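Right, notes for anyone who missed Monday's session (25 November 2019) and for those of you who were there but spent it eating. I've typed these up from my own scribbles, so the order is a bit loose in places. It's still the Home Organisation evening course, still Unit 2, and we're still on dry food.

## Snacks are their own category

I said this in April to the last group and got groans, and I got groans again this time. Most people have a shelf for tins, a shelf for pasta and rice, and then the snacks go wherever there's a gap. So you buy more, because you can't see what you've got! When I did my own cupboard at Wondungate I pulled out 800 grams of crackers spread over three different places, and I live on my own.

So, step one is to get everything out on the table. Everything. The half-eaten packets with a peg on, the thing your auntie brought back from a trip, the stuff you don't like but feel bad about. Don't put anything back until the table has had a proper look.

## Sort by how it behaves

We talked about sorting by brand, by colour and by who eats it, and I don't much care for any of them (the who-eats-it one does work in shared houses, I'll give you that). What I'd like you to try is sorting by what the food does to its neighbours.

- **Crushers and crushables.** Crackers, crisps, wafers. They want a box with sides, standing on edge, and nothing heavy on top.
- **Smelly or oily.** Dried meat, chilli snacks, anything spiced. Once opened, these want a second bag or a tub with a proper lid. I had a Prolla tub for years that smelled of garlic peanuts however much I washed it.
- **Small and slippery.** Single sweets, little sachets, stock cubes. They fall down the back of everything, so they go in a divided box.

Two things from our snack pile make the point nicely. The soda crackers come in a big clear bag, "Sodium Hydrogen Carbonate" on the orange band in English alongside the Chinese, and you can see the round crackers straight through the plastic. The yellow and green packet has a window too, down one side, with reddish-brown strips of something dried and spiced in it. I'd keep the two well apart once they're open, unless you fancy crackers that taste of chilli.

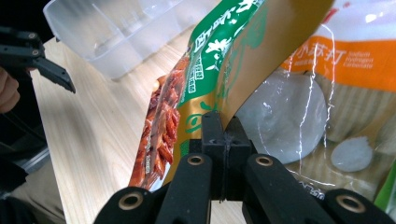 ## Choosing the container

Please, please don't buy boxes before you've sorted. I know the Gadholm ones are lovely and I know they were on offer. Sort first, then measure the shelf, then shop.

Things I'd look for:

1. Clear or frosted sides, so you can tell when you're running low. Fully clear is better for crackers, but frosted is fine if you label it.
2. Dividers you can lift out. Fixed ones are always the wrong size by Christmas.
3. A flat lid. Domed lids waste a whole shelf.
4. Straight walls. The old Cuevas range tapers towards the bottom and you lose a surprising amount of room.

Somebody asked whether to decant or leave things in their packets. I leave them. The date's on the packet, so are the ingredients, and if you can't read the language it's printed in you'll want the picture on the front to remind you what it was. Stand the packets up like files in a drawer, with the window side facing you if there is one. Opened packets go at the front, folded over twice and clipped.

If you can't read the label at all, stick a bit of masking tape on the back and write what it is and the day you opened it. Takes 20 seconds.

## For next week

Do one shelf at home, or one drawer if a shelf feels like too much. Time yourself (it'll be roughly half what you expect) and bring a note of:

- what you found that you'd forgotten about
- anything you had more than one of, opened
- one thing that wouldn't fit any of my groups

I'm most interested in the last one, as I'm thinking of adding a fourth group and can't decide what to call it. Bring an empty box or tub as well, any size, lid if you've got it. We'll be cutting dividers out of card, so scissors too if you have a decent pair. The ones in the room are hopeless.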